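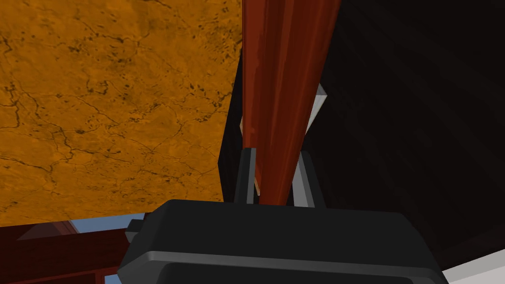
Esteo 仿真渲染，夹爪两指分列红色立柱左右

2018-02-02

去年 November 那阵子，Indlow 放出了 Coughlan 的报告和代码，群里转了好几轮，标题一个比一个响。我当时没吭声，想着先跑一遍再说。跑到现在，该说的攒了一些，写下来，免得以后别人问起我又要从头讲。

先交代立场：我对"仿真里训练、仿真里测试、然后谈泛化"这一类工作一向比较挑剔，Coughlan 也没能让我改主意。它有一个部件我觉得挺好，后面会讲。但报告里最显眼的那个结论，我认为证据撑不住。

Coughlan 要做的事情不复杂。双臂机器人站在一间仿真的屋子里，屋里有柜子、窗户、地板上的杂物，策略要自己把夹爪送到目标跟前，对准，夹住。传统做法是拿头部视角的画面一路算到底，到了最后那一小段，目标常常被手臂自己挡住，误差就在那里冒出来。Coughlan 的思路是把最后一段单独拿出来：头部视角负责把手送到附近，之后换成夹爪近处的视角，由一个小网络反复判断"目标是不是在两指之间"，判断够自信了才合拢。这个小网络在报告里叫确认头。

训练数据是 822 段遥操作示范，分布在 58 个房间里，房间由 Esteo 自动生成，墙面、地板、家具的贴图随机搭配。另外留出 5 个房间专门做测试，测试一共 174 次。对照方法是 Stunton，同样的示范数据，但没有确认头，全程一个视角。结论是 Coughlan 大幅领先，并且"对没见过的外观具有稳健的泛化能力"。

问题就出在最后这半句。

"没见过的房间"是什么意思？我把 Esteo 的生成脚本翻了一遍，房间确实是新的，布局、家具位置、窗户开在哪面墙，训练里都没有出现过。可是贴图来自同一个库。那种橙色底子、爬满深色裂纹的墙面，训练房间里有，测试房间里照样有；红漆木头的纹理也一样。网络在训练时早就把这些花纹看熟了，到测试时只是换了个拼法。管这叫"没见过的布局"，我同意；管它叫"没见过的外观"，我不同意。两个词差得很远，报告从头到尾混着用，摘要里用的偏偏是更大的那个。

我猜会有人说，贴图随机化的本意就是让网络不依赖贴图，库大一点小一点无所谓。道理上讲得通，那就做个实验嘛，把贴图库切开，一半训练一半测试，花不了多少机时。报告没做。我做了，结果后面讲。

再说成功的定义。我读了评测代码才发现，"成功"的判据是合拢之后夹爪与目标的接触力超过阈值，并且保持若干仿真步。没有要求提起来，没有要求移动，更没有要求放到哪里。对一根固定在家具上的立柱来说，这个判据也许还说得过去，反正本来也提不起来。可是测试目标里还混着能动的小件，对小件也用同一条判据，就有点太客气了。指尖蹭住一个角、把东西压在柜面上，力也能过阈值。我挑了若干段被记成"成功"的轨迹逐步回放，看到过指尖只咬着物体边缘的，换成真机我不敢说它抓住了。

报告里对这件事只有一句话，说判据"与先前工作一致"。先前工作指的是 Stunton。Stunton 那篇我也读过，它的任务里只有固定目标。把一条为固定目标写的判据搬到可移动物体上，再说一致，我觉得不太厚道。

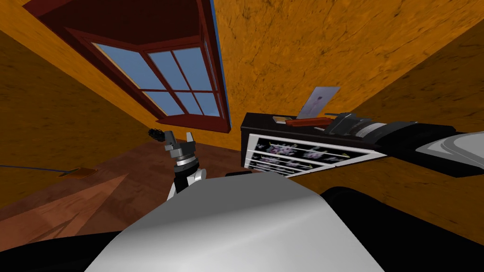 另一个让我皱眉头的地方是对照实验。Stunton 全程只用头部视角，而站在柜子前面伸手的时候，头部视角里有相当一块画面被机器人自己的身体和手臂占着。拿这样一个对手来比，赢了能说明什么？能说明多一个近处的视角有用。这件事大家早就知道。它说明不了确认头有用。要证明确认头有用，应该给 Stunton 也接上近处的视角，只去掉确认头，其他一概不动。消融表里偏偏缺这一行。表里有去掉数据增强的，有换骨干网络的，有改学习率的，唯独没有这一行。

我不愿意把人往坏里想。也许是赶时间，也许是跑了但觉得差距不够好看，也许压根没想到。不过一份报告如果把功劳记在某个部件头上，那么单独拿掉这个部件的实验就该排在第一个，这一点没什么好商量的。

于是我自己补了。用的是公开代码，改动很小：Stunton 的策略网络多接一路近处画面，两路特征拼起来，后面不变。训练数据还是那 822 段。我手上的机器不如人家，随机种子没跑很多，所以下面只说趋势，不摆小数点。想看原始日志的可以留言，我打包发。

第一，加了近处视角的 Stunton 比原版好很多，它和 Coughlan 之间的差距缩小了一大半。换句话讲，报告里那条漂亮的领先曲线，多半是视角挣来的。

第二，剩下的那部分差距是真的。我换了几个种子，Coughlan 始终在前面，没有一次倒过来。差别主要出现在目标细长、又贴着大块家具的时候。没有确认头的版本容易早合，手指还没把东西框进来就动了；有确认头的会多等一会儿，微调两下再合。这就是我开头说的那个挺好的部件。它结构简单，训练不费劲，标签还能从仿真里白拿，我准备在自己的项目里借过来用。

第三，切开贴图库以后，两个方法都掉，Coughlan 掉得更多。请注意是掉得更多。我一开始以为自己哪里写错了，查了两遍数据加载，没有错。后来把确认头的输出画在时间轴上看，大致明白了：它在陌生纹理前面会过度自信。裂纹状的深色线条和两指之间的暗缝在近处看颇有几分像，碰上没训练过的花纹，它会把墙上的一条深线当成目标的边。等它"确认"完，手就合在空处了。

所以"对没见过的外观具有稳健的泛化能力"这句话，按我的复现结果，方向是反的。布局上的泛化我认，外观上的不认。

说到近处视角，还有一个容易被略过去的麻烦。两根手指分在柱子左右，画面看上去对得很正，可深度呢？单看一张图，柱子可能就在指间，也可能还在指尖前方一截。红木的柱子后面再来一片黑的背景，阴影吃掉了大部分可以用来判断远近的东西。人看着都费劲，网络凭什么知道？

Coughlan 的回答是靠多帧，手在移动，前后帧一比就有了视差。听着合理。我试着把输入的历史帧打乱顺序，按说判断应该明显变差才对。结果只差了一点点。再进一步，历史帧全部换成当前帧的拷贝，还是只差一点点。我的理解是，它根本没怎么用视差，它用的是手指和目标在画面里的相对大小，加上 Esteo 那套固定不变的光照。光照固定，某个距离上指面有多亮就差不多是定的，网络把亮度当尺子用了。

验证也简单，把光源转个角度。我转了，确认头的准确率立刻往下走，而同样的改动对人眼来说几乎不影响判断。报告里的随机化列表很长，贴图、家具尺寸、相机的小幅抖动，样样都有，就是没有光照。我在 Esteo 的文档里查过，光照随机化是支持的，一个开关的事。 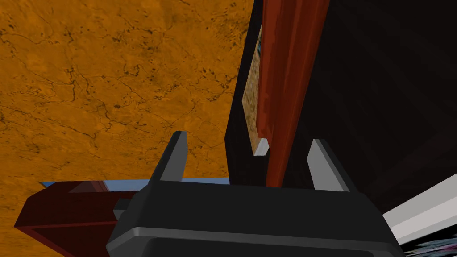

手指张开、目标正对指缝的时刻，正是确认头最该派上用场的时候，所以我又单独把这一类时刻拎出来统计了一遍。做法是沿着每条测试轨迹，取夹爪合拢指令发出前的一小段，看确认头给出的概率和仿真里的真值对不对得上。总体上对得上，校准曲线也还算平。可是把轨迹按结果分成两堆再看，失败那一堆里的概率并不低，有些高得吓人。也就是说，它失败的时候自己不知道。一个叫"确认"的部件，错了还很笃定，那我宁可它别说话。

这里报告又有一处写法让我不舒服。它给了一张可靠性图，成功失败混在一起画的，成功的占多数，图自然好看。分开画只要改一行代码。

还有测试规模。174 次测试分到 5 个房间，再分到不同种类的目标，落到每一格里的次数就很可怜了。报告按格子给了百分比，没有给区间，然后在正文里拿格子之间的差异讲故事，说某类目标"显著更容易"。显著这个词是有含义的，要用就请给检验。我照着公开的结果文件算了一下区间，那几格彼此重叠得一塌糊涂，什么故事都讲不出来。

示范数据也有值得追问的地方。822 段是筛过以后的数字，筛之前有多少段没写，筛选标准也只有"剔除质量不佳者"几个字。遥操作的人手把手做出来的东西，哪种算不佳？如果剔掉的都是靠近目标时犹豫、反复修正的片段，那么策略恰恰学不到怎么从偏差里救回来。我自己采数据的时候，最初也爱删这类片段，嫌它们难看，后来吃过亏才留着。难看的片段里常常有最值钱的动作。我写信问过筛选的细节，收到的答复很客气，说后续版本会补充，目前还没看到。

顺带抱怨一下工程上的事，给打算复现的人省点时间。公开代码里的配置文件和报告附录对不上，历史帧数两处写的不一样，按附录的来能复现他们的数字，按配置文件默认值的来会差一截。Esteo 的渲染在多进程下偶尔会卡死，没有报错，日志停在那里不动，我加了个看门狗，隔一阵没输出就重启那个进程。另外测试脚本里的房间编号从零开始，结果文件里从一开始，第一次对表的时候我对错了一整列，白高兴了一晚上，以为抓到了什么大问题。

为了公平，也把他们做得好的地方列一列。代码放出来了，示范数据放出来了，测试的每次结果都有单独的文件，不然我上面这些话一句也说不了。很多比它更响的工作连模型都不给。确认头的想法干净，标签来源聪明，训练稳定。失败的轨迹也没有藏，都在包里，只是正文没怎么谈。就冲这几条，我仍然推荐做操作的人把报告读一遍，读的时候跳过摘要就行。

我也知道会有人讲，仿真嘛，先把路走通，真机以后再说。这话我听了很多年。路可以先在仿真里走，但结论的边界也得跟着停在仿真里，而且停在那一个仿真器、那一个贴图库、那一套光照里。换个光源角度就掉下去的东西，搬到真机上，窗帘拉开一半它就不认得了。当然这句是我的猜测，我没有在真机上试过，手边也没有合适的双臂平台。谁有条件试，结果和我猜的不一样，我很乐意在这里更正。

接下来我打算做两件小事。一件是打开光照随机化重新训一版，看看确认头是会变得老实，还是干脆学不出来。另一件是改成功判据，对能动的小件加上提起和保持的要求，把原来的模型拿来重新评一遍，不重训。第二件已经在跑了，机器占着，风扇吵得厉害。

评论区开着，要吵架的请先看过评测代码再来。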